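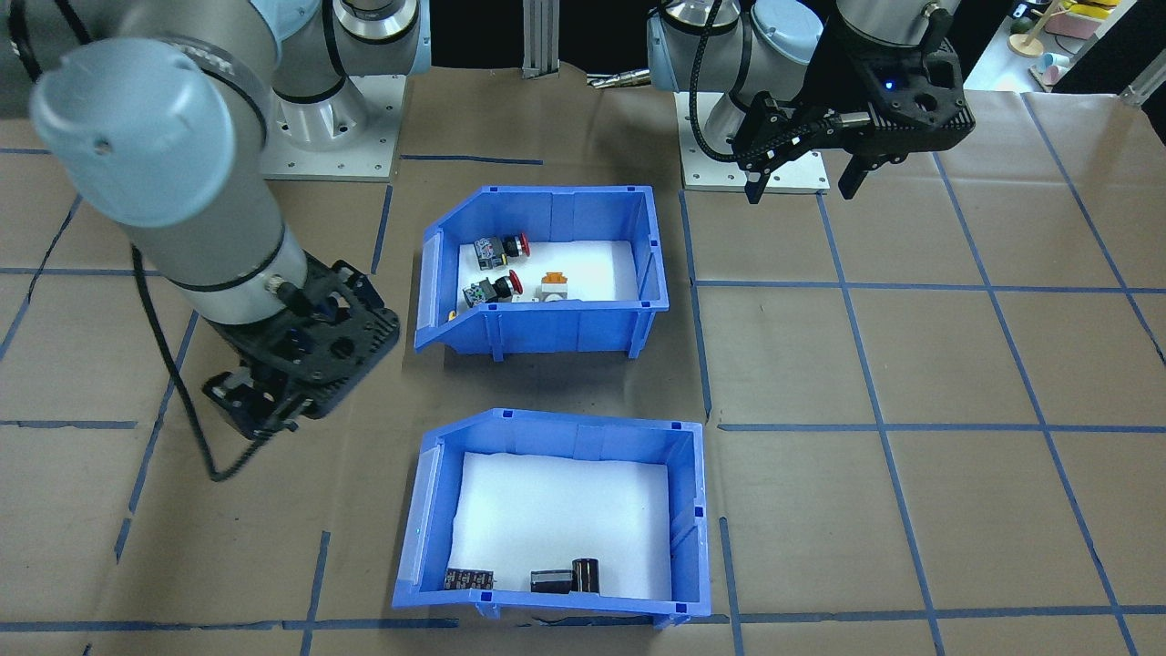
La promesa del cajón perfecto

Enero es el mes en que medio país decide que su problema son los armarios. Detrás del propósito hay un negocio que vende cajas, cursos y culpa.

Hnat Zinchenko
16/1/23

El curso cuesta 297 euros y empieza con una petición: abrir el peor cajón de la casa y mirarlo un minuto en silencio. El mío contenía pilas, dos mandos de una televisión que ya no tengo, un metro de costurera, velas de cumpleaños a medio gastar y las instrucciones de un termo. Lo miré el minuto entero. Sentí lo que se siente delante de un cajón, o sea, muy poco. La instructora de Stevari, desde la pantalla, nos felicitó por nuestra valentía.

Me había apuntado con la intención de entender por qué tanta gente a la que considero sensata habla de sus armarios en términos que antes se reservaban a la salud o a la fe. Una amiga me dijo en Navidad que había «soltado» una vajilla. Un compañero de redacción asegura que duerme mejor desde que dobla las camisetas en vertical. Y en el Asine que abrieron junto a la circunvalación, la sección de almacenaje ocupa hoy lo que antes ocupaban los sofás.

La tesis del sector es conocida. El desorden agota, distrae, estropea parejas y engorda. Quien ordena su casa ordena su cabeza. Se repite tanto que ya casi no se le piden pruebas, y cuando se le piden aparece siempre la misma clase de respuesta: un estudio del que nadie recuerda el título, hecho con universitarios, en el que las personas que se declaraban agobiadas vivían en casas que ellas mismas consideraban caóticas. Podría ser que el caos las agobiara. También podría ser que la gente agobiada no tenga tiempo de recoger, o que cuando uno está mal lo ve todo peor, incluida la encimera.

Se lo planteé a Chun-yin Hsiao, que enseña estadística y ha dedicado más tardes de las que le gustaría a leer los folletos de estas empresas. Me pidió que le enviara el dossier que Stevari entrega a sus alumnos, ese donde se afirma que la satisfacción vital sube tras completar el programa.

«Encuestaron a 515 personas y contestaron 70», me escribió a la mañana siguiente. «De esas 70, la mayoría había pagado la versión larga. No sé qué piensan las demás. Me encantaría saberlo, porque ahí está la noticia».

Pregunté a la empresa por quienes no respondieron. Me contestaron con amabilidad que el dossier tenía «carácter inspiracional».

Lo de las cajas merece capítulo aparte. Cualquiera que haya seguido un método de estos sabe que la primera fase consiste en sacar cosas de casa y la segunda en meter otras, casi siempre recipientes. Cestas, separadores, organizadores para los organizadores. En el módulo tres se nos dice que no compremos nada todavía; en el cuatro hay un código de descuento. Skoltutwood, que hace diez años vendía estanterías de pino sin más pretensiones, ofrece ahora un «sistema modular de calma» cuyas baldas son las mismas que las de antes con los agujeros cambiados de sitio, de manera que las antiguas ya no encajan. Tengo tres de las antiguas. Lo comprobé con un destornillador y bastante mal humor.

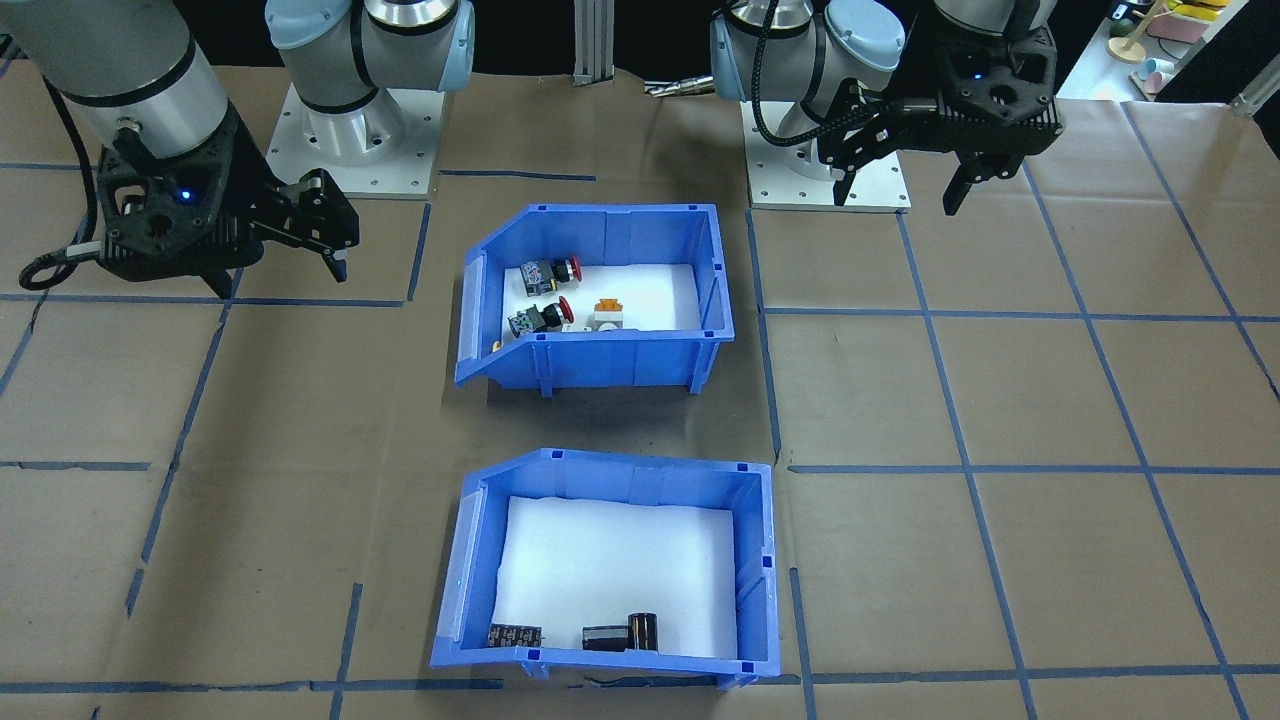
Cubos de plástico azul con el frente abierto, sobre una mesa forrada de papel kraft.

No es que los recipientes no sirvan. Un cubo en el que se ve lo que hay dentro ahorra tiempo, y eso lo sabe cualquiera que haya trabajado en un almacén o en una mercería. Lo que me cuesta aceptar es el salto de ahí a la serenidad. En un taller se guardan los tornillos por tamaños para encontrar el tornillo. En el discurso doméstico, encontrar las cosas ha pasado a segundo plano, y lo que se persigue es el efecto que produce la balda vista desde el pasillo: los botes iguales, las etiquetas con la misma letra, los garbanzos decantados con mimo a un tarro donde ya no figura la fecha de caducidad.

La ferretería Mạc lleva abierta en mi barrio desde antes de que yo llegara. Es un local estrecho donde conviven grifos, cuerda, bombillas, trampas para ratones y una cantidad de cerraduras que ninguna norma de bomberos debería permitir. No hay carteles. Pedí una arandela para el latiguillo del fregadero y la dueña metió la mano, sin mirar, en una lata de galletas que estaba debajo de otra lata de galletas. Era la buena. Le pregunté si alguna vez había pensado en reorganizar la tienda y me dijo que su sobrino lo hizo un verano y que en febrero todavía andaban buscando las bisagras.

La anécdota no demuestra nada, desde luego, igual que no demuestra nada el compañero de las camisetas. Pero señala algo que los cursos omiten: el orden es una forma de memoria, y la memoria suele ser de alguien en concreto. Cuando una casa la lleva una sola persona — y sabemos de sobra quién suele ser — el sistema vive en su cabeza, y el resto de la familia pregunta a gritos dónde están las tijeras. Los métodos aseguran que las etiquetas resuelven ese reparto. En mi grupo éramos 34 alumnos; conté dos hombres, incluido el que escribe, que además cobraba por estar allí. Se habló durante seis semanas de lo que uno conserva y lo que deja ir. De quién recoge se habló en la última sesión, diez minutos, y para recomendar que se motivara a los niños con pegatinas.

Tampoco se habló de metros. Una alumna de la que solo diré que comparte piso con su madre y dos hijos preguntó qué hacía con los abrigos en agosto. La instructora le propuso reflexionar sobre cuántos abrigos necesita una persona. Ella contestó que uno, y que eran cuatro personas. Hubo un silencio parecido al del cajón. Es difícil no sospechar que una parte de lo que se nos vende como falta de disciplina es falta de trastero, de armario empotrado o de sueldo, y que resulta más rentable ofrecer cajas apilables a quien en realidad necesita otra habitación.

Hay también un desprecio curioso por lo guardado «por si acaso», una expresión que en el curso se pronuncia con lástima. Mis padres guardaban por si acaso. Guardaban cordel, frascos, botones, el papel de los regalos planchado con la mano. Venían de una época en la que el acaso llegaba con cierta frecuencia. Tirar sin miedo exige confianza en que lo tirado podrá volver a comprarse, y esa confianza, que los manuales presentan como madurez, en muchos hogares se llama simplemente nómina.

Terminé el programa. Tengo un diploma en PDF y una balda del baño en la que, lo reconozco, ahora encuentro el cortaúñas. Di dos bolsas de ropa y al mes eché en falta un jersey de los que iban dentro, uno verde, con el codo gastado. Escribí a Stevari para contarlo en su encuesta final, la misma que servirá, supongo, para el dossier del año que viene. El formulario permitía elegir entre «satisfecho», «muy satisfecho» y «transformado». Lo dejé sin enviar, así que constaré entre los que no respondieron.

El cajón de las pilas sigue como estaba. Las velas hicieron falta para el cumpleaños de mi hija y salieron a la primera.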